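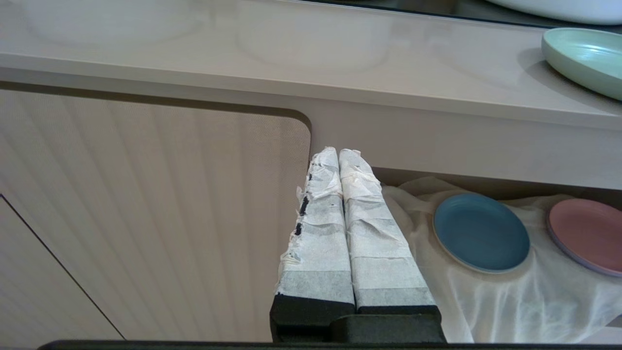 At the counter's edge, Friday.

Soup for the whole week, made in one go. That was the plan, anyway. My grandmother did it every Friday of her life and never once called it meal prep — she called it Friday. I've been trying to write about it for 3 years and kept putting it off for reasons that mostly come down to being tired.

So. Brurnham, where I grew up, is a soup town. Not famous for it. There's no festival. But walk down the hill from the bus station at four in the afternoon in August, ninety degrees, shirt stuck to your back, and you'll smell onions. People there cook soup in the heat and eat it in the heat and will tell you it cools you down. I have no idea if that's true. I eat it anyway.

The basic pot goes like this. Onions, a lot of them, cooked slow in whatever fat you have. Carrots cut thick so they dont disappear. A bone if there's a bone. Dried beans soaked overnight, or canned if you forgot, and I always forget. Water to cover. Salt late. Then leave it alone, and that's the hard part, for me at least. I lift lids. I stir things that don't want stirring.

Back in Nascombe, where I live now, soup is a different animal. Everything gets blended. You go to someone's place for supper and get a bowl of something smooth and orange with a swirl on top, and it's fine, it's good even, but I miss chewing. The lunch counter at the end of my street does 37 bowls a day and then flips the sign. Thirty-seven because that's what the pot holds. I asked why not buy a bigger pot and got a look.

Their barley soup is the one. Thick, brown, not pretty. Gone by noon most days. I have run for it. In sandals.

What I wanted to know — and this is the whole reason I started calling people — was why the same soup comes out so different from kitchen to kitchen. Same beans, same onions. My aunt's tastes like my aunt's. Mine tastes like hers with the sound turned down. I figured there was a trick. A spice, a splash of something at the end.

Mostly it was time. And salt. Everyone I talked to salted more than I do, and everyone cooked their onions longer. Forty minutes for onions! I was giving them ten and getting bored. One cook at the Wubshet, the little place behind the market with the green awning, puts hers on before she's taken her coat off. They're still going when the bread shows up.

She also saves rinds. Cheese rinds, in a bag in the freezer, one into every pot. I've started doing it and my freezer is now a mess of hard little corners, but the broth is better. No question.
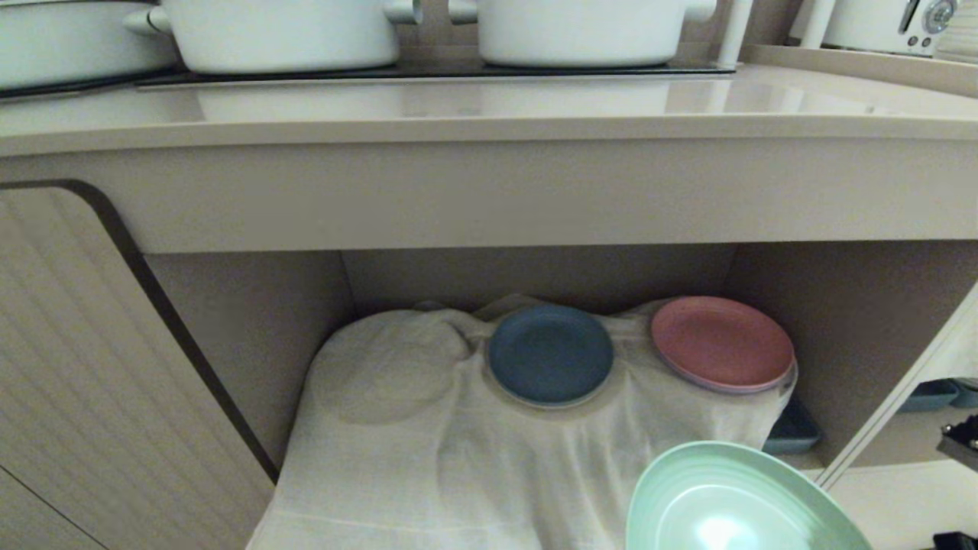

Can you freeze a bean soup and still have it taste like anything?
It keeps well for a couple of months, as long as you cool it first and leave some room in the container. Add fresh herbs and a little more salt when you heat it back up.

Noodles are another story. Don't freeze the noodles. Cook them the day you eat, in a seperate pot, and drop them in the bowl. Same with rice, which drinks everything in the container and hands you back a brick. Potatoes go grainy. Some people don't mind. I mind.

Money, quickly. I kept receipts for one pot from the Valedon market, the big one out past the rail yard, and it came to 408 cents. I know, who counts in cents, but that's how I wrote it on the back of the envelope and now I like it. Four dollars and change. Six bowls, two of them lunch, one eaten standing up at eleven at night with the heel of a loaf. The bone was free because I asked.

The old Valedon community cookbook, the spiral-bound one, has 100 recipes in it and a good chunk are soup. Half of those are the same soup. Someone's has cabbage, someone's has a can of tomatoes, someone's just says "cook until right." I used to find that maddening. Now I've got a pencil note next to it that says two hours, low, lid tilted, and under that another note from a different year that says longer.

Made the Brurnham one last week, the proper way, onions first and then everything else. Forty minutes on the onions. Burned a few at the edge, kept going. It was closer to my aunt's than it has ever been. Still needed salt.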